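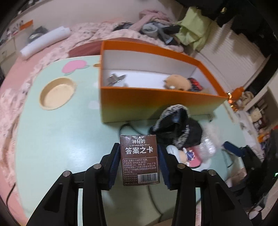 Rirley is a catalogue of small boxed games, card decks and novelty items, kept so that secondhand sellers and toy libraries can match an unlabelled or foreign-language box to a known record. Release 3 holds 3539 entries. Each entry covers one retail box and is built from what is printed on the outside. A small brown card box with the title 答案之卡 in white is a typical case: the model is given as KM16(K-MI16), the age marking is 14+, the origin line reads 广东 and the maker's address is in 广州. All of these go into the record as printed, with no translation in the primary fields.

Fields

title_printed – the largest title on the front, in the original script.
title_minor – any smaller line above or below the title. For the box above, 神秘的.
title_gloss – a short English gloss. It is a reading aid and should not be used for matching.
model – model or item code, including brackets and hyphens.
age_mark – the marking as printed. Do not convert "14+" to a range.
origin – place of origin, at whatever level the box gives.
standards – one value per line. Boxes that list several parts of GB 6675 get one line for each part, with the year kept.
barcode – digits only. Left blank if the digits could not be read in full.
box_colour – one plain word from the colour list.
storage – the carton or tray the item was last put back in.

Coverage

Card decks make up the largest group, followed by dice sets and small puzzles. A further 322 entries are loose items that share a carton with boxed stock, such as plush toys, cables and trimmed accessories. These have a storage value and a short note but most other fields are empty. Filter on item_type = boxed to leave them out.

Sources

Entries come from two collections, Beddoe and Bolla. Beddoe was recorded first and uses an older colour list, so "tan" and "brown" are merged there. Bolla keeps them apart. The difference has not been corrected in this release.

Known problems

Small panel text is the main source of error. Manufacturer addresses were typed by hand and checked once. Simplified and traditional forms are not normalised, so search on both. Where a divider or ornament sits between two lines of a title, earlier releases joined the lines into one field – these were split in February, but some may have been missed.

The age marking is the maker's own and is not safety advice. A listed standard records what the box says and has not been tested by us.

Changes and contact

Corrections should quote the entry number and the field name, with the printed text copied exactly. Stanisława Adamczyk maintains the title and standards fields. Import scripts for Dato are in the tools folder and expect UTF-8 files with tab separators.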